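Zukia's pre-run routine, steering trim and the ear problem

September 12, 2022

So Zukia is back on the paved path and mostly going where I point it, and I promised I'd write up the whole setup this time before I forget which screw was which. If you're new, Zukia is my furry path robot, built on a secondhand Larkudo rover base with a lot of extra stuff bolted on top. It has big soft ears. The ears are the reason this post is so long.

I'll start with the base. The Larkudo came with a steering linkage that had already lived a full life, and the rod ends had enough slop that you could wiggle the wheels with one finger and the servo wouldn't even notice. I swapped both rod ends for new ones, put a drop of threadlocker on each (the blue kind, please, I have used the red kind and it was a sad weekend) and then centered the servo with the linkage off. Do it in that order! I did it the other way around the first time and spent an evening trimming out an error I'd built in myself.

Then the ears go on. Each one sits on a bracket I bent from aluminum strip, with a rubber washer under it so it can sway a little without shaking the bolts loose. The fur cover closes underneath with hook and loop, so I can peel it off and get to the bracket in a minute or so. With the covers brushed, both ears together come to 940 grams, and all of that is up high and forward, right where a steering robot doesn't want it.

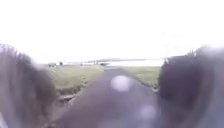
Why not just move the battery back instead of fighting the trim, Bouchard wrote under my last post, you've got the weight of a small cat on the nose and nothing behind the axle. Fair point, and I should have thought of it a month earlier. I slid the tray back as far as the cable would let me, then made a longer cable and slid it back some more. The front end feels so much lighter now. Before, it would push wide whenever it corrected, like a shopping cart with a heavy bag in the front, and then it would over-correct and come back the other way.

The longer cable did bring its own little drama. I'd crimped one of the terminals badly and it would lose contact over bumps, which looked exactly like a software crash. I re-flashed the controller twice before I thought to tug on the wire. (It came right out in my hand.) So now there's a tug test on the checklist, and every connector between the battery and the motor driver gets a gentle pull before the lid goes on.

Here's the rest of the checklist, as it's written on the tape inside the lid:

Lid screws in, but not tight yet.
Tug test.
Wheels off the ground, full left, full right, let go, check it comes back to center.
Pick the grass out of the axles.
Brush the ears, close the hook and loop.
Stop button, press it twice.
Tighten the lid.

The grass thing sounds silly but it's the one I skip and the one that gets me. Long blades wind around the axle behind the wheel and pack down into a kind of felt, and you can't see it with the wheel on. I use a crochet hook. I bought a proper pick set from Miltex and I keep going back to the crochet hook.

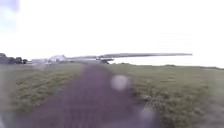 For the trim itself I do it on the path, at walking speed, with the line-keeping turned off. I set the throttle low, let it roll, and walk behind with the stop button in my hand. If it drifts left I give it one click right, carry it back to where it started, and go again. It's boring and there's no way around it. The number I ended up with on the bench was off by several clicks once the robot was on real paving with the ears on, so I don't bother with bench trim anymore beyond getting the wheels to look straight.

Once it holds its line on its own I turn the line-keeping back on and let it do up to 300 meters before I stop it and feel the motors. Warm is fine. If I can't keep my palm on the case, something is dragging, and it's usually the axle felt again.

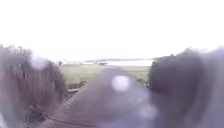

The steering limits took me longer than the trim. Out of the box the servo would happily throw the wheels all the way over, and at speed that tips the ears sideways and the whole robot leans after them. I pulled the limits in little by little until it stopped leaning, and then had to let some back out so it could still make a proper correction. Where the path has that big dark mass sitting so close on the right and the tall growth up the left side, a wide swing has nowhere good to go, so I set the final limits with that kind of stretch in mind. It now takes longer to come back to the middle, but it comes back without wagging.

I also turned down how quickly it reacts. My setting for that is 105 now (it's only a raw value in the config file, so please don't copy it onto a different base and email me). Higher than that and it twitches at every patch in the paving. Lower and it gets sleepy, and I end up jogging next to it.
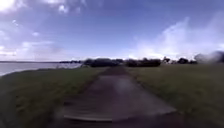 After a run there's less to do. Battery out first, always. Then I take the ear covers off and hang them up, even if they feel dry, and wipe down the brackets. I check the rubber washers for splits while I'm there. They're cheap and I keep a bag of them in the box, and I'd like to find something tougher before December, when the cold makes them stiff and the ears start to rattle.

Still on the list: a better strain relief where the new cable goes under the body, a second stop button on the back where I can reach it without bending over, and the left ear bracket, which has a slightly different bend than the right one. I've been pretending I can't see it. If anyone has a good trick for bending two strips the same way without a proper brake, leave it in the comments and I'll try it on the next pair.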